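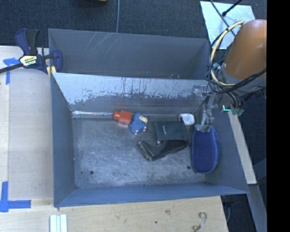 Transfer Season, or How I Learned to Read a Catalog

July 12, 2023

Every July the inbox of this newsletter fills with the same letter. The sender finished a year or two at one college, wants to finish the degree at another, and has just received something called a credit evaluation. The credit evaluation says that English Composition I is now "Elective, Undistributed." The sender would like to know what this means and whether anyone can be yelled at.

It means the new school believes you took a class. It doesn't believe the class was English composition. Yelling is available but has a poor record, so let's talk about the rest of it.

I'll use Desness State, since it takes more transfer students from our readership than any other school and since its evaluation form is a small masterpiece of beige. The form has 4 columns. The first is what you took. The second is what Desness thinks it resembles. The third is the number of credits you get, and the fourth is a code. All your attention will go to the third column, and that's a mistake. You can have every credit you ever earned accepted and still be a first-semester sophomore in your major, because the credits landed in the elective pile and the elective pile was full by Thanksgiving of your freshman year.

The code is where you live or die. A "D" means direct equivalent, and you may relax about that one. An "E" means elective. A "P" means pending, a word with a great deal of room in it. One reader has had a P next to Intro to Statistics for so long that she has since taken, passed and mostly forgotten the course that comes after it.

If you have a D, leave it alone. Don't write to thank anybody. Don't ask if they're sure.

If you have an E on something you need, find the syllabus. I don't mean the catalog blurb, the three sentences that say students will "explore" and "engage." I mean the document with the weekly schedule, the textbook and the grading breakdown, from the term you took the class. Departments decide these things by laying one syllabus next to another, and when yours is missing they lay theirs next to the blurb and shrug. If you didn't save it, write to the department office at your old school and give the course number, section and term. Office staff have these in a drawer or on a shared drive, and they are generally kinder than the website suggests.

Then file the appeal. At Desness it's called a Request for Course Reconsideration, and it's on the registrar's page under "Forms," then "Other Forms," then, for reasons lost to history, "Parking and Other." You have 30 days from the date printed on the evaluation. That is the date they printed it, and it may have very little to do with the day it showed up in your portal behind an announcement about the new meal plan. Look at the date first. Several of you wrote to me on day 34.

Karras College does it differently. Karras sends appeals straight to the department, with a cover sheet and no central deadline, and this sounds relaxed until you learn that the math department reads them in the first week of August and then goes quiet until the snow. Send yours in July. Attach the syllabus as one file. If you send eleven phone photos of a syllabus, sideways, on a bedspread, someone will open the first two.

A word about Wastum, the online course-matching tool that both schools link to. You type in your old course, it tells you the new one. I like Wastum. It's fast, it's free, and it has the confidence of a man giving directions in a town he's visited once. What it shows you is what was approved for some student at some point, and neither school treats it as a promise. Print the result anyway and staple it to your appeal. A previous yes for the same course is the best argument you can bring, and it will save you a paragraph of pleading.

Now the part with money in it. A reader going from Grada Community College to Karras asked whether she should just retake the course and be done with it. Sometimes, yes. If it's a course in your major, you barely scraped through it, and the next four classes are built on top of it, a retake may be the kindest thing you do for yourself all year. If it's a general requirement you aced, fight. She added up tuition and the lab fee at Karras for the one class and got $791, before the book. An appeal costs a stamp, or would if anyone still accepted stamps.

Check with the financial aid office before you retake anything, too. Repeating a course you already passed can change what your aid covers, and the rules have enough corners that I won't pretend to summarize them in a newsletter. Ask by email so you have the answer in writing. Then put that email somewhere you'll find it again.

Some housekeeping, from mistakes you have kindly made on everyone's behalf:

Order the final transcript after your last grades post. An official transcript with a blank next to spring term is official about the blank.

Grades usually don't transfer even when credits do. Your new GPA starts at zero, and this is either a tragedy or the best news you've had in two years.

Look up the residency rule, which has nothing to do with where you sleep. It's the number of credits you must earn at the school whose name goes on the diploma, and no appeal will get you under it.

Don't drop a class at your old school because Wastum says you won't need it.

Next issue is the one on housing deposits, and which ones come back. If you've got a P that has been pending longer than a year, write in and tell me what course it was. I'm keeping a list, and so far statistics is winning by a mile.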